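# Vurneck head camera kit for recording household tasks: worth buying?

**Canan Bilgin**

I'm looking at the Vurneck kit for a small project on household tasks. We want first-person video of ordinary jobs (wiping shoes, folding, tidying shelves) to train a two-armed robot we already have. The kit is a head strap, a camera, a battery and a year of the upload service, and Fluvport have quoted me £1820 for it.

My questions are about daily use. Does the camera see your hands when you're sitting down with the work in your lap? How long does the battery last? And is the labelling that comes with the upload service any good, or will we end up doing it ourselves? I've read the product page and it doesn't say much on any of these.

We'd have two people recording, mostly in their own homes.

---

**Trygve Hovland**

We've had one at Bråten since October, so I can answer most of this.

Seated work is fine once you tilt the camera down. There are click stops on the hinge and the factory setting is too high. It gave us a lot of wall and only the tops of our fingers. Go down two clicks for anything at lap height and hold the item at chest level if you can. Loose things like shoelaces stay visible most of the time, but a hand laid over the top of the object will hide whatever is under it, and no setting changes that. If the robot needs to see the cloth touch the surface, ask your people to turn the item now and then.

Battery: nearly 36 minutes of recording for us. You can swap it without taking the strap off, but the clip is stiff. Buy a spare.

The labelling is mixed. It gets "pick up" and "put down" right and marks the start and end of each one well enough. Wiping is poor. It splits one wipe into lots of short pieces, or runs it together with holding. We correct those by hand and it takes longer than I'd like. White cloth on a white or pale object is the worst case, so use a coloured cloth if you have the choice.

Uploads need a decent connection. Ours run overnight.

I'd buy it again at that price, but I'd ask Fluvport whether the second year of the service can be bought monthly. We were only offered the full year.

---

**Aled Morris**

Never used the Vurneck but we have the Prollero one and it's ok. Strap gets uncomfortable. Cheaper I think, though you don't get any labelling with it.

---

**Vandana Mishra**

Agree with Trygve about the tilt. I record for a project that uses the same kit and most of what I had to redo in the first week was down to the camera pointing too high.

One thing to add for home recording: check what's on the walls and tables before you start. The upload service blurs faces but it doesn't blur letters or screens, so anything with an address on it needs moving. A plain wall behind you makes the checking much quicker. Glossy floors haven't caused us trouble, although the exposure does shift a bit when you look down at one under a ceiling light.

I've put a still from a shoe-wiping task at the bottom so you can judge the view for seated work.
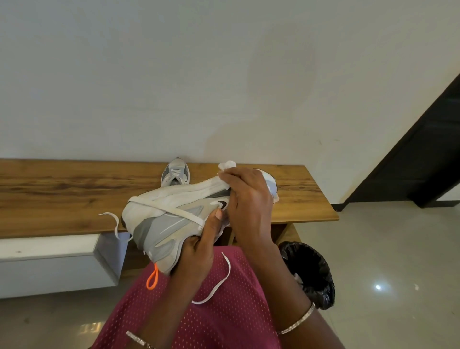
*Shoe wiping, seated, with the other trainer on the bench.*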